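What Is Bail? (And Why Isn't It the Same as Being Let Off?)

Hello again! I'm Eun-seong Ko, and I used to work in a court office, which means I spent years carrying folders up and down stairs and listening to people in smart clothes say "with respect" when they didn't mean it. Now I write these pages for children who like asking awkward questions.

The question for 23rd January came from a reader who heard on the news that a man had been "granted bail" and wanted to know whether that meant he'd got away with it. Brilliant question. Plenty of grown-ups get muddled by this one, so put the kettle on (or ask somebody to do it for you) and we'll go through it slowly.

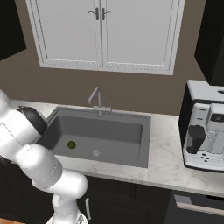
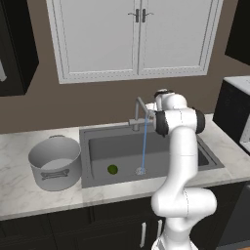
I'm going to make up a town called Vedley, so that we can have a crime without upsetting any real people. Vedley has a bakery, and the bakery is called Villano. One day the owner looks in the cash tin and finds that 384 pounds has gone. Gone! She rings the police. The police ask lots of questions, look at lots of bits of paper, and decide that the person who probably took it is a delivery driver called Mr Bang.

Mr Bang says he didn't do it.

So now we have a problem. The police think one thing and Mr Bang says another, and somebody has to sort out who's right. That's what a trial is for. At a trial, everyone gets to tell their side, the evidence is looked at properly, and a decision is made at the end.

But trials take ages to set up. I mean really ages. The lawyers have to read everything, the witnesses have to be found, and the court needs a free room and a free judge. Say Mr Bang is charged in January. ("Charged" means he's told officially what crime he's accused of. It has nothing to do with batteries.) His trial might not start until May, or even later than that.

Where does Mr Bang go in the meantime?

There are two answers. He could be kept locked up until the trial, which is called being "remanded in custody". Or he could go home and promise to come back when the court tells him to, and that's bail!

What bail means

When a court gives somebody bail, it's saying: you can wait for your trial at home, as long as you turn up on the day and stick to our rules. It isn't saying the person is innocent, and it isn't saying they're guilty either. The court hasn't got to that bit yet. If Mr Bang gets bail, the case against him carries on exactly as before, and he'll still have to stand in court and answer questions about that cash tin.

I think the reason people get confused is that it feels as if something has been decided. There's a judge (or in smaller courts, people called magistrates), there's a serious voice, and then the person walks out of the front door. It does look a bit like winning. All that's been decided is where he'll sleep until his trial.

Why not just lock everybody up?

I asked this myself in my first week, rather loudly, and a very patient lady with a stamp explained it to me.

In this country, and in lots of others, a person is treated as innocent until it's been proved that they're guilty. You might see it called the "presumption of innocence", which is a lovely thing to say in front of your teacher. Imagine somebody at school said you'd broken a window, and you hadn't. Now imagine you had to sit in the corridor every break time until the head teacher was free to look into it, and the head teacher was busy until summer. You'd be furious! And even when they found out it wasn't you, you wouldn't get those break times back.

It's the same with prison, only much worse. A person waiting in prison might lose their job or their home, and they'd miss their children's birthdays. If they turn out to be innocent, all that has happened to them for nothing.

So why not let everybody go home?

Ah, because some people wouldn't come back. When a court is thinking about bail, it asks itself things like this:

Is this person likely to run away before the trial?
Might they do another crime while they're waiting?
Could they frighten the witnesses, or mess about with the evidence?

If the answer to one of those is a big worried yes, the court can say no to bail. With Mr Bang, the magistrates would want to know whether he has a proper address, whether he's ever been in trouble before, and whether he's missed a court date in the past. They'd think about how serious the crime is as well. Taking money from a tin is wrong, but it's a long way from the very worst things people do.

The rules that come with it

Bail often has conditions, which is just the court's word for rules. Mr Bang might be told that he has to sleep at his own address every night. He might be told not to go anywhere near the bakery or speak to anyone who works there (so no iced buns for him, unless he finds another shop). He might have to visit the police station on certain days and sign his name, or hand in his passport so he can't pop off to another country.

Some people wear a tag on their ankle that tells the authorities if they're out when they should be in. I've seen those and they're chunkier than you'd think.

If he breaks the rules, he can be arrested and brought back to court, and the court may decide he has to wait in custody after all. Not turning up for court when you're on bail is a crime all by itself, even if you never did the first thing you were accused of!

Where does the money come in?

You may have heard on the news, or in a film, that somebody's bail was set at a huge amount. In some countries money is a very ordinary part of bail. The person hands some over to the court, and if they come back for the trial as promised, they get it back. If they disappear, the court can keep it. It's a bit like the deposit on a pair of bowling shoes.

In England and Wales most people on bail don't pay anything. Sometimes, though, the court asks for something called a "surety". A surety is a person, maybe an aunt or an old friend, who says, "I'll make sure he comes back, and if he doesn't, you can have 2000 pounds of mine." The aunt doesn't usually hand the money over at the start. She promises it, and she has to show that she's really got it. You can see why she might telephone Mr Bang quite often!

People argue about whether money should be part of bail at all. If the court asks for 175 pounds, a rich person won't even notice, and a poor person might not be able to find it anywhere. Is that fair? Have a think. I've changed my mind about it twice.

And what happened to Mr Bang?

All right, I'll tell you. He got bail. He had to live at home, stay away from the bakery and come back in May, and he did all of it. At the trial the lawyers looked very carefully at the till rolls, and they found that the money had been paid to a flour company called Skesero and never written down in the book. Mr Bang was found not guilty. The owner said sorry and he went back to delivering, although I'm told he parks on the other side of the road now.

It could have gone the other way, of course. If the evidence had shown he took it, he'd have been found guilty and given a sentence, bail or no bail.

Words to keep

Accused: said to have done something wrong, when it hasn't been proved.
Bail: being allowed to wait for your trial outside prison.
Condition: a rule you have to follow while you're on bail.
Custody: being kept locked up by the police or in prison.
Surety: a person who promises money to the court if somebody on bail doesn't come back.

Next time I'll be having a go at what a jury does all day, including the question I get asked more than any other, which is whether they're allowed snacks.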